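Lecture 9: Teaching by Demonstration
Instructor: Haruna Shibata
Notes revised 10 Apr 2023

Two ways to show a robot a task came up last time. In kinesthetic teaching you hold the arm and move it yourself. In teleoperation you stand apart and drive it with a headset, gloves or a leader arm. Both record joint angles over time. Only the first lets you feel the contact forces directly.

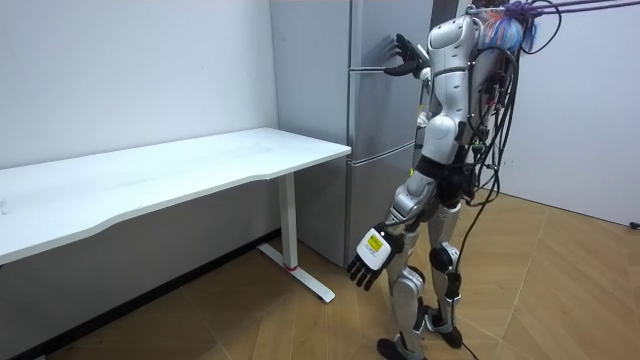

Teleoperating a whole humanoid adds balance to the problem. The operator commands the hands, and a separate controller keeps the feet under the body. Door opening is our running case for this part of the course. Look at the right hand: the fingers are open beside the handle of the upper door, and the arm is raised and bent. Record this approach pose as its own segment, apart from the grasp and the pull. The overhead tether stays on for every trial.

Sampling: we log joints at 60 Hz and camera images at 30 Hz. Align them by timestamp before training - do not just drop every other joint sample.

The Horska set has 267 demonstrations. Some contain long pauses where the operator was thinking. Trim those, or the policy learns to stop there too.

For next time: read the Wan handout on segment labels and bring one question.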